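Re: [handheld-rigs] Fingers of the gripper not meeting after pad change

Dear list,

Thank you to all who answered in March. I promised to write what I did with the gripper, and I am late with it. First the old message, so that new members can follow:

> The left finger closes a little before the right one. With a towel it
> is no problem. With thin cloth, one layer slides out. I changed the
> pads after 700 grasps as the Skiltov notes say. Is it the pads, or is
> it the screw in the housing?
> G.

Two persons wrote that it is the pads and one wrote that it is the frame. I think now it is the frame.

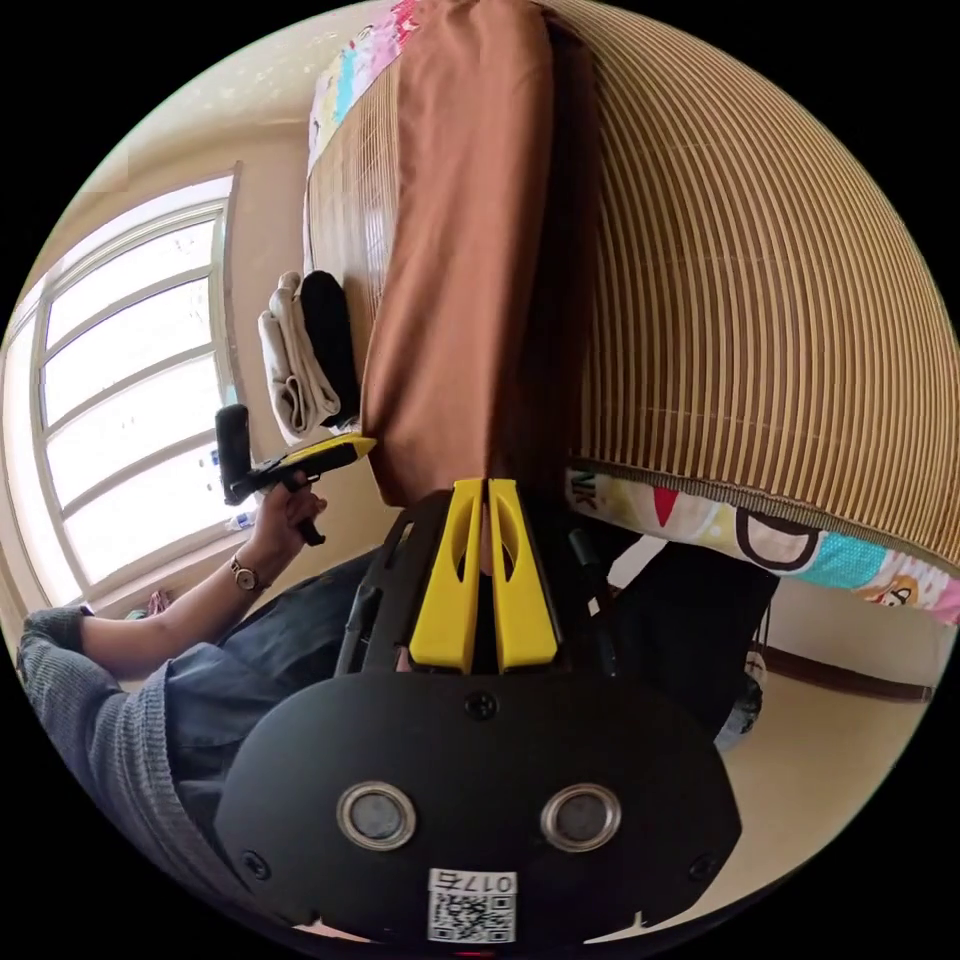
Ghislain Li
Maintenance of hand tools, Purnar

I took the yellow fingers off and put them on a flat glass. They were straight, both of them. Then I put them back and closed the gripper slowly by hand. The gap was thin at the top and wider at the bottom, so the black frame was sitting a little turned on the body. I loosened the screws of the frame, closed the fingers on a strip of card, and tightened again while the card was inside. Please do not tighten one screw fully and then go to the next. I did this the first time and the frame turned again. 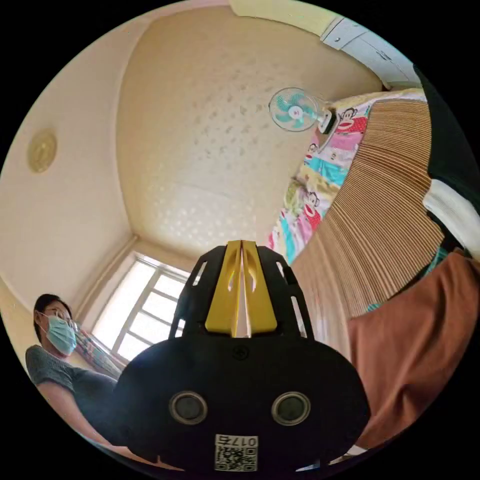 The card must be the same thickness over its full length. I used the back of a writing pad. A folded paper is not good, it gives way on one side. After tightening I pull the card out upwards, and it should resist the same from start to end.

Then the two lenses. I clean them with a dry cloth only. The sticker with the code I leave alone, but I look if a corner is lifting, as our log is sorted by this number. My log for this body stands at 2,932 grasps in total, of which the last 100 are after the repair, all on cloth. The thin cloth slipped 9 times in these. Before, I did not count, so I can not give you a fair comparison.

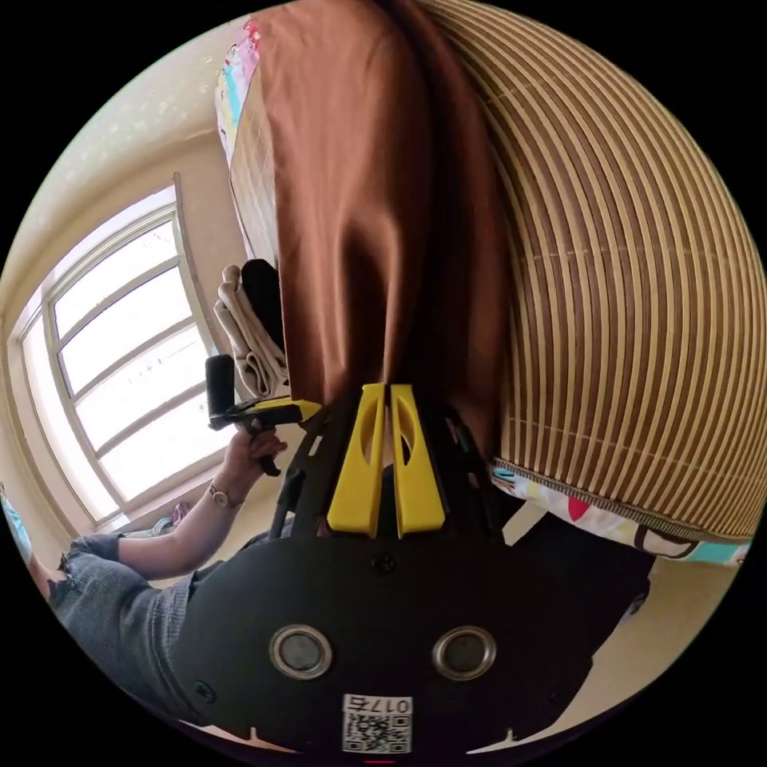 One more point, about the cable. On my bench it was bent too hard near the plug and the signal went away when I turned my wrist. I now leave a wide loop and fix it with soft tape. Damasceno sells a clip for it, which I have not tried.

My open question is for those who use the Fusby pads. Do you put them on with the fingers mounted, or before? With mine mounted I can not press well on the inner side, and the edge comes up after some days.

With kind regards,
Ghislain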